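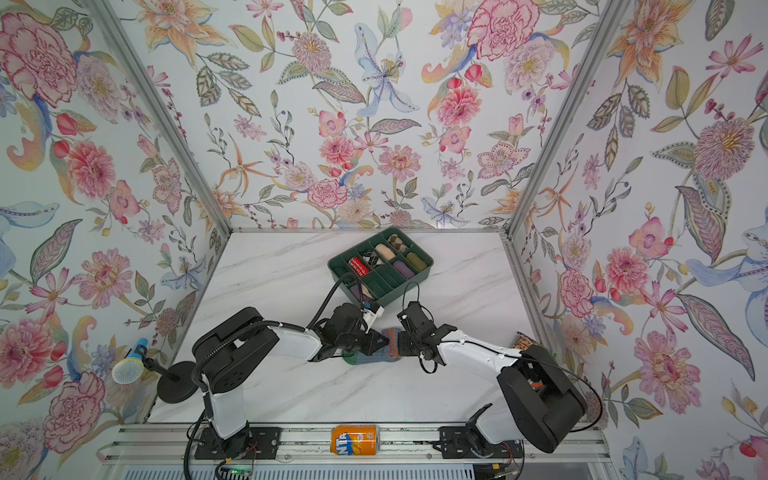
Photo: Nabila Gunawan

How to Get a Dresser Back Under Control in One Day

Posted by Gualtiero Cattaneo, January 19, 2026
Filed under: Bedroom, Storage

Quick one today. Got a pile of emails after the closet post asking about dressers, so this is dressers. Socks, underwear, T-shirts, the drawer that won't shut. One day's work if you don't stop to try everything on. Don't stop to try everything on.

I did mine last June and have redone it once since. Old Pretwood, deep drawers, sticks in damp weather. The method works on any dresser, also on a closet shelf or those fabric cube things.

What you need

A cleared bed or table
Two big bags, one for donating and one for rags and trash
A tape measure
Pencil, scrap paper
Vacuum with the narrow attachment
A cloth, warm water, a drop of dish soap
Drawer trays or shallow boxes (NOT YET, see step 4)
A candle stub or bar of soap if your drawers are wooden and they stick

No label maker. You can use one if you like. I've lost two.

Step 1. Empty it

All of it. Every drawer, onto the bed. People want to do one drawer at a time and I get it, but your socks are in three drawers right now and so are mine, and one at a time means sorting socks three times over.

Pull each drawer all the way out while you're at it. Most older ones lift up and then toward you. Metal runners usually have a little plastic lever on each side, one goes up and one goes down, press both and pull. If it won't come out leave it, don't wrestle it. Look behind where the drawer was. There will be a shirt back there.

Put the drawers on the floor in order. If they're all the same size, pencil a mark on the back of each one. They are never really the same size and they only run right in their own slot.

Step 2. Clean while it's empty

Vacuum first, then wipe. Wrong way round gives you paste. Corners with the narrow attachment, and tip the drawer toward the corner you're working on.

Wipe with a cloth that's been wrung out hard, barely damp. Bare wood doesn't like water. Leave the drawers out in the air for an hour before anything goes back, longer if it's humid. Musty smell -- baking soda in an open dish, drawer shut overnight, and yes that does wreck the one day plan. Your choice.

Do the top of the dresser too, and right into the back where it meets the wall. Same for a vanity, a changing table, any flat top that sits tight in a corner. A cloth just shoves the dirt further back. Use the vacuum, or an old dry toothbrush and flick it toward you, then the cloth.

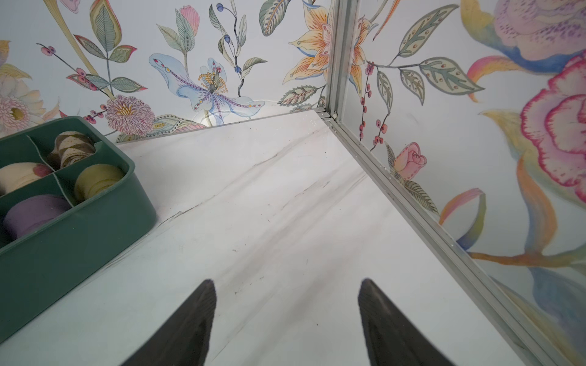

Crumbs and specks near the back corner. Dry brush first, cloth second.

If you've got wallpaper behind the dresser keep the wet cloth off it. Wipe along the edge, moving away from the wall. Some papers are washable, plenty aren't, and the water mark shows worst on a pale background. Test a bit low down where the dresser will hide it.

Sticky wooden drawers: rub the candle or the dry soap along the bottom edges and the runners in the case. Slide the drawer in and out a bunch of times. Rub again. Don't use cooking oil, it goes gummy and then it smells. Someone wrote in that they used olive oil. Please don't.

Step 3. Sort

Make piles by type. Not by person, not by season, not by color. By type first.

Socks
Underwear
T-shirts and tanks
Pajamas
Workout stuff
Sweaters
Pants and shorts that live folded
Everything else

Now go through each pile fast. Hole in it, rag bag. Hasn't fit for a year, donate bag. Scratchy, donate. Elastic gone, trash, no debate, it isn't coming back. If you're stuck on something for more than a few seconds it goes in a maybe pile, and the maybe pile goes in a closed box on top of the closet with the month written on it. Haven't opened it by next winter? Gone.

Socks: match everything you can. Singles go in a bag on the back of the laundry door. Mates do show up, usually inside a fitted sheet or a duvet cover. After 90 days the leftovers are dust cloths. Put one on your hand like a puppet and do the blinds.

T-shirts are where people get sentimental. Keep a few for the memory and store them somewhere else, not in the working drawer. The drawer is for stuff you wear.

One thing on the donate bag. Take it out to the car today. I had one in the hall for so long we started using it as a doorstop.

Step 4. Measure, then buy (or don't buy)

This is the step everybody does first and it's why there are so many drawer trays at yard sales.

Measure the INSIDE of the drawer. Width, depth front to back, and height. For height, measure from the drawer floor to the underside of the rail above, not to the top of the drawer side, becuase the rail is what your tray will catch on. Mine measured 21 inches front to back and the trays I'd ordered came out a hair longer than that. Back they went.

Knock a little off every measurement. A tray that fits exactly will jam.

Options, cheap to less cheap:

Shoe box lids and cereal boxes cut down. Free. Fine for a trial run, and you should do a trial run, because you'll change your mind on where things go. Live with cardboard for a couple weeks.

Plastic trays with fixed compartments. Good for socks and underwear, easy to wash, lift right out. Check the compartment size against your thickest socks. Hiking socks need more room than you'd think. Fiker make a shallow one I like, which fits most standard drawers, and you can run two side by side.

Spring dividers. They push out against the front and back of the drawer. Good for T-shirts and sweaters. Cheap ones creep. Stick a bit of shelf liner on each end and they'll stay put.

Built-in wooden dividers. Nicest looking. Only worth it if you're never changing your mind. Jugah cut theirs to size and the quote for our whole dresser was $688, so we have trays.

Nabila did hers with nothing but cut down boxes covered in leftover gift wrap and it looks better than mine. Annoying.

Step 5. Fold, or roll

People get very worked up over this one. Do whatever you'll keep doing.

Socks, the roll: lay one on top of the other, toes together. Roll from the toe toward the cuff, snug but not tight. Either leave it like that if it's going in a compartment, or fold just the outer cuff back over the roll. Don't ball the whole pair up inside one cuff. It kills the elastic and the drawer ends up full of potatoes.

No-show socks: tuck one inside the other, fold in half. Done.

Tights: fold in half lengthwise, then in half again, then roll from the toe. Compartment of their own or they wrap around everything.

T-shirts: face down, fold both sides to the middle, sleeves back in. Fold bottom to almost the neck. Then fold in half or in thirds till it stands up on its own. File them on edge like papers, fold side up. You see all of them when you open the drawer and don't have to dig.

Sweaters: lay flat, stacked, heaviest at the bottom. They don't stand up well. Never hang them, you get shoulder bumps.

Underwear: fold in thirds, fold up. Or throw it in a box. It's underwear.

Jeans: take up a ton of room. If you have a shelf put them on the shelf.

Step 6. Put it back

Top drawer is what you reach for every morning. Socks and underwear for most people. Next one down, T-shirts. Then pajamas and workout. Heavy things at the bottom, always -- a top-heavy dresser tips, and if there are kids in the house it should be strapped to the wall anyway. If yours isn't strapped go do that before you do any of this. Kit's a few dollars. Screw goes in a stud, not just drywall.

Inside the drawer, daily stuff at the front, once in a while stuff at the back. Obvious but I did it backwards for years.

Don't fill to the top. Leave a gap you can get your hand into. If a drawer only closes when you press down, something has to come out. Go back to the pile and be meaner.

Trays: put them in empty, open and close the drawer a few times, see if they slide. If they do, a square of shelf liner under each. Then load.

Step 7. Keeping it that way

Laundry goes away the same day. I know. But the chair is where it all falls apart.

New pair in, old pair out. Works for socks, works for T-shirts.

Lift the trays out twice a year and vacuum under them. I do it when the clocks change, otherwise I forget.

Problems people asked about

Drawer bottom sagging. Thin panel has bowed or come out of its groove. Empty it, flip the drawer over, push the panel back in, run wood glue along the groove and put weight on it till it's dry. Really bad ones, cut a new panel. The hardware store in Lornham will cut it for you if you bring the old one along.

Socks smell of paint. New dresser. Leave the drawers open for a few days, line them with plain paper.

Moths. Wash or freeze the wool, vacuum every joint, cedar blocks after. Cedar on its own won't fix moths you already have. Sand the blocks lightly when the smell goes.

Shared dresser. Split it by drawer, never down the middle of a drawer. Trust me on that.

How many T-shirts is normal. No idea. A reader told me she had 200 and wore the same few. However many fit in the drawer standing up, that's your number.

Kids' drawers. Open bins, no folding, pictures on the front if they can't read yet. Lower your expectations.

Linens next time, including the fitted sheet thing, wich I can do but can't explain yet. Working on it.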